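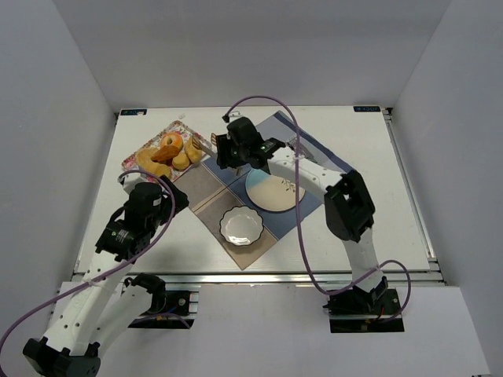
Breakfast for company is the meal I get asked about most, and the part people fret over is hardly ever the coffee or the eggs. They fret over the table. How do you put out a tray of pastries, a plate, a bowl and a bit of cloth so that it feels like somebody cared, without spending the whole morning fussing with it? I've been setting this kind of table for years now (my mother did it before me, with far more starch in the napkins), and I still go back to the same easy arrangement: a flowered tray crowded with baked things on the left, a big color-block placemat turned on the diagonal next to it, and a round plate sitting on the blue part of the cloth. It's a forgiving way to do it, and once you've tried it a couple of times your hands will know where everything goes.

Home Recipes Table & Linens Baking Seasonal About Contact

Let me take you through it in the order I do it myself. Put the kettle on first if you like, there's no rush.

What you'll need

One tray with a bit of a rim, one placemat for each person, one plate and one bowl each, a fork, a knife and a spoon each, and something nice from the bakery or your own oven. A bare table is fine. I stopped using a full tablecloth for breakfast a long time ago, after one too many mornings of scrubbing at jam, and I haven't missed it one bit.

Step 1. Wipe down and clear off

Give the table a proper wipe with a damp cloth and then go over it with a dry one. Pale tops show everything, so bend down and look across the surface toward the window, and you'll catch the crumbs you missed. Old scuffs you can leave alone. Every table that gets used has them, and your guests have them at home too.

Step 2. Lay the placemat on the diagonal

Start with the mat and don't put anything else down until you like how it looks. Hold it by two opposite corners and lower it so that one corner points at the chair and the other points away across the table. If your mat is made up of blocks of color, as mine are, try it both ways around before you settle. I like the blue end farther from me and the browns closer, because the plates I use have blue in them and they look at home up there.

Smooth it from the middle outward with the flat of your hand. Pieced mats like to pucker along the seams, and a quick press with a warm iron on the wrong side will take care of that. The ones I have came from a little shop called Mirnamik, and I've washed them cold and hung them to dry ever since — they've kept their shape very nicely.

If you're setting for more than one, turn every mat the same way. A diagonal looks planned when there are several of them agreeing with each other, and it looks like somebody bumped the table when there aren't.

Step 3. Choose a plate that talks to the cloth

You don't need matching sets, and I'd go so far as to say that a matching set can make a small table look a little stiff. What you do want is one color that turns up in both the plate and the mat. Set the plate down, take two steps back, and see whether your eye goes from one to the other.

If the plate has a picture on it, turn it so the picture faces the way you like best from the chair. Sit down and check! It sounds silly, but you'd be surprised how different a plate looks from up there than it does when you're standing over it.

Step 4. Add the cutlery 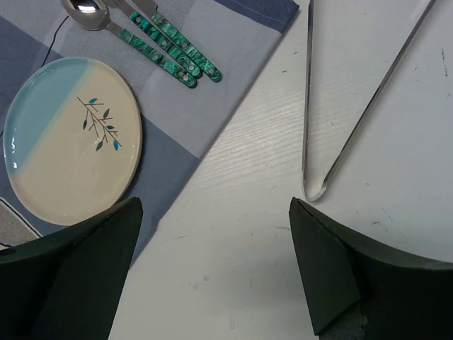
Spoon, fork and knife side by side beyond the plate, handles slanting down to the right.

Formal books will tell you fork on the left, knife and spoon on the right, and for a sit-down dinner I'm happy to go along with that. For breakfast I'd much sooner keep all three together above the plate. It leaves the sides free for a cup and a bowl, and it gives you a chance to show off pretty handles. A teal marbled handle next to a cream and turquoise plate with little green leaves on it is just about my favorite thing on a winter morning, when there's not much color to be had out the window.

Line them up with the slant of the mat, close but not touching. Before you set each piece down, give it a rub with a clean dish towel, holding it by the handle, so that you don't leave a thumbprint on the shiny end. If your handles are riveted, wash them by hand and dry them right away. I learned that from a set I ruined in the dishwasher, a Prellia set I'd saved up for, and I still feel a pang about it.

Step 5. Fill the tray

Now for the good part. Stand the tray at a slight angle too, so that it keeps the placemat company, and start with your biggest piece. A ring or a bagel goes toward the back, where people can see the hole. Lean a croissant up against it, then tuck the long pieces down the side and let the small round buns fill in the corners. I find 6 pieces is plenty for a tray meant for two or three people. Let them overlap and crowd each other a bit, because a pile looks far more generous than a row.

Mix your colors as well. Something dark and well baked beside something pale yellow makes both of them look tastier, even when they all came out of the same paper bag. If you're warming them, do it before they go on the tray, and lay a sheet of parchment underneath if you're fond of the pattern.

Step 6. The bowl, and one last look

The bowl goes in wherever there's room, beside the mat or on a corner of it. Fruit, yogurt, soft-boiled eggs, whatever your people like. Then walk to the doorway and come in as if you were the guest. I nearly always end up moving one thing by an inch, and then I make myself stop and pour the coffee.

If you'd like to do this the night before, lay the mats, plates and cutlery and drape a clean sheet over the lot. Leave the pastries in their bag until morning, with the top folded down twice, and they'll come to no harm.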